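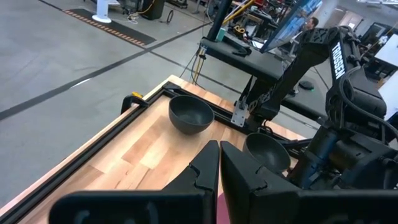
A clamp on the edge of a wooden workbench.

Skorkbridge to mend its benches, five years after deciding to

The people of Skorkbridge will be able to sit down again by the end of the summer, if all goes to plan. The town council has agreed to pay a local joinery firm £3,588 to repair 35 public benches, some of which have been wrapped in orange netting for so long that they have started to appear on postcards.

The work has gone to Plemwood, a small firm on the Crenshaw road, and begins on 18th June at the top of Market Hill. It will then move downhill, taking in the church path, the bus station and the riverside walk, where the need is greatest and the ducks are least co-operative.

Skorkbridge has 127 public benches, a figure the council is sure of because it has paid to have them looked at twice. The first survey was carried out five years ago, shortly after a slat gave way outside the chemist under a man eating a pasty. He was unhurt. The pasty's condition was not recorded, although several letters to this newspaper at the time raised the matter.

That survey found a good number of seats in need of attention and recommended prompt action. The council accepted the recommendation, printed it, and spent the following winter considering what colour the repaired benches should be. Dark green was the early favourite. Brown had its supporters, chiefly on the grounds that the benches were already brown. A proposal to let each part of town choose its own colour was dropped when it became clear that Lower Skorkbridge would choose whatever Upper Skorkbridge had not.

By the time brown had won, the survey was out of date and a second one was ordered. This was done with Narkel, a reporting system in which each bench is given a number, a page of its own and a condition rating. Residents may also log in and leave remarks. Most of the early remarks concerned parking.

Narkel did at least produce the list of 35. It also produced a bench on the ring road that does not exist, and rated it "fair". The entry has since been removed, to the regret of one reader who told us it was the only seat in town with no chewing gum on it.

Anika Gallagher, who runs Plemwood, walked the whole list in January with a notebook and a bradawl, pushing the point into anything that looked doubtful. She says most of the timber is better than people think.

"You get one rotten slat and the whole thing is written off as a danger to the public," she said. "Then it sits under netting, the netting holds the wet leaves, and two years later you've got four rotten slats. Some of these would have been fine if they'd been left alone and sat on."

Her quote was the lowest of those received, and is based on repairing the benches instead of replacing them. Bad slats will be taken out and new ones cut to match, with the cast ends cleaned, painted and put back. Where a bench can be mended on the spot, it will be. Others will be unbolted and taken to the Plemwood workshop for a few days, in small batches, so that no part of town is left completely without anywhere to sit.

"We did think about taking the lot at once and being done with it," Ms Gallagher said. "Then I remembered what happened when they took the post box away to paint it."

Newer residents may not know that the post box on Chapel Street was removed for a fortnight and returned after eleven weeks, during which time somebody posted a birthday card into a drain.

Each empty spot will therefore carry a small sign saying that the bench has gone for repair and is coming back. The council spent a portion of its last meeting on the wording. An early version, "This bench has been temporarily removed", was thought by some members to be confusing when attached to a post beside no bench. The agreed text reads "Bench away for repair", which has the merit of fitting on the sign.

The question of plaques took rather longer. Many of the benches carry one, and the families concerned have been written to where an address could be found. All plaques will be unscrewed, labelled and put back on the same bench, in the same position. The council was keen to stress the point, having been on the wrong end of a mix-up at the cricket ground some years ago, when a plaque reading "She hated this view" was fixed to a seat given in memory of somebody's husband. Neither family has ever asked for it to be changed, and the two are said to send each other Christmas cards.

Reaction in the town has been warm, by local standards. Outside the bakery, where two of the netted benches face each other across a litter bin, opinion was that it was about time, that it would never happen, and that it was a shocking amount of money. The last view was revised when it was pointed out that the sum covered all the benches and not just the one.

One regular at the bus station said he had been sitting on the wall for so long that he had come to prefer it. He was worried that, once the benches were back, the council would put something on the wall to stop him.

The council says it has no plans for the wall.

Comparisons with Crenshaw are unavoidable, and people in Crenshaw have been making them freely. Our neighbours replaced their town centre seating two years ago with a set of curved concrete shapes, which were praised for being impossible to rot. They are also cold, slope slightly forward and fill with water at one end. Crenshaw has since bought cushions. These are put out each morning and taken in at night, except when it rains, when they are not put out at all.

Skorkbridge looked at concrete briefly. A sample seat was delivered to the yard behind the town hall, where it remains, as it turned out to be heavier than the thing that was meant to lift it. Staff are understood to eat their sandwiches standing next to it.

Not every bench on the list will be saved. Ms Gallagher thinks two on the riverside walk are past helping, having spent part of most winters under the river. Sound pieces from those will be used to patch the others, and the council will decide later whether to put anything in their place. Readers who have followed the story this far may wish to bring a folding chair.

There is also the matter of the long bench by the war memorial, which has a pronounced dip in the middle. The survey marked this as a fault. Several people wrote in to say it was nothing of the sort, and that the dip was the whole attraction. Plemwood has been asked to make the bench safe while leaving the dip alone, an instruction Ms Gallagher says she has not had before.

"I can do it," she said. "I'm just not sure how I'd write it on the invoice."

Once the repairs are finished, the benches are to be looked over every spring and given a coat of oil every other year. The money for the first round of oil has been set aside. The money for the second has been described as "identified", a word this newspaper last heard used about the swimming pool.

People are asked not to move the netting themselves before the joiners arrive, however strong the temptation, and not to sit on any bench with fresh paint on its ends. Small notices will be put up. After the business with the bandstand railings, when half the brass section went home with a stripe, the notices will be at eye level.

Anyone who has a plaque on a bench and has not had a letter should ring the town hall between ten and noon, or call in at the front desk. There is a chair there for those who have to wait, though visitors are advised to keep their weight to the left.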